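The flowers were for the front counter at Pistulau, and they had to be there before it opened. She had set the alarm early and then lain awake waiting for it.

She cleared a place at the table by the window. Clearing it meant pushing things back a few inches. The chips stayed where they were. So did the little bottle with the black cap, which she had been meaning to put away since November.

Her aunt had taught her to build a bouquet in the hand. You start with one stem and you don't let go until you are finished. Each new stem goes in at a slant, and you turn the whole thing a little and add another. Her aunt could do it while talking on the phone. She could not. She needed quiet, and she needed both hands, and even so she had taken it apart 2 times already.

The problem was the sunflower. It was heavier than the rest and it pulled everything to the right. She had tried it in the middle, where it looked like a plate on a shelf. She had tried it low, where it hid the pink ones. Now it was on the right side again, with the smaller yellow one next to it to keep it company, and she thought she could live with that.
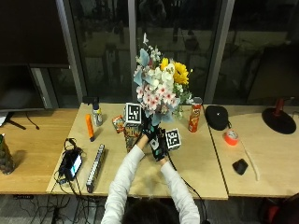

## The order

The order had come from a man at Cetel, which was the company that owned Pistulau and a few other places like it. He had called on a bad line and asked what she charged. She had never charged anybody. She said 100, and he said fine so quickly that she knew she should have said more.

"Something cheerful," he said. "White, pink, some yellow. Not too wide. The counter is narrow."

"How narrow?"

He didn't know. He said he would find out and call back, and he never did. So she took the bus down Leno Street and looked for herself. The counter was the width of a cookie sheet. There was a card reader on it and a bowl of mints. She stood there long enough that the girl at the register asked if she was being helped, and she bought a coffee she didn't want.

On the way home she stopped at Semaan and walked up and down the flower aisle. She had 192 dollars until the end of the month. She wrote the prices on the back of the bus schedule and added them up, and then she added them up again leaving out the sunflower. She bought the sunflower.

Her aunt would have told her not to. Her aunt did weddings for most of her life and held that one big yellow flower made a bouquet look like it came from a gas station. She said this about daisies too, and about anything dyed. But the man had said cheerful, and her aunt was in another state with her bad hip, and it wasn't her counter.

## Tall

When the last stem was in, she stayed in the chair and held the flowers upright on the table with both hands. They went up higher than she had planned. The one white bud stuck out of the top by itself. She thought about pulling it down level with the others and then thought it might be the best part.

Her fingers had started to ache at the joints. She had been gripping too hard. That was the other thing her aunt used to say, that you hold flowers the way you hold a bird. She had never held a bird. She loosened one finger, then the next, and waited to see what would slide. 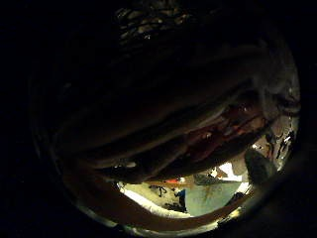
*Last changed 2025-01-20*

Nothing slid.

She let out her breath and looked past the flowers to the window. The bus would come at ten past. It would be crowded at that hour, and she would have to stand with one arm around the pole and the bouquet against her chest, and people would look at it. Somebody might ask what it was for. She practiced an answer. "It's for work," she said to the room, and it sounded all right.

She found her shoes and her good coat. She put the bus fare in one pocket and a pair of scissors in the other, in case the counter turned out to be narrower than she remembered. Then she picked up the flowers, low down, where the stems came together, and worked the door open with her elbow.

On the stairs she met the neighbor from the second floor coming up with his newspaper. He stepped against the wall to let her by.

"Who's getting married?" he said.

"It's for a counter," she said, and kept going, because she could hear the bus.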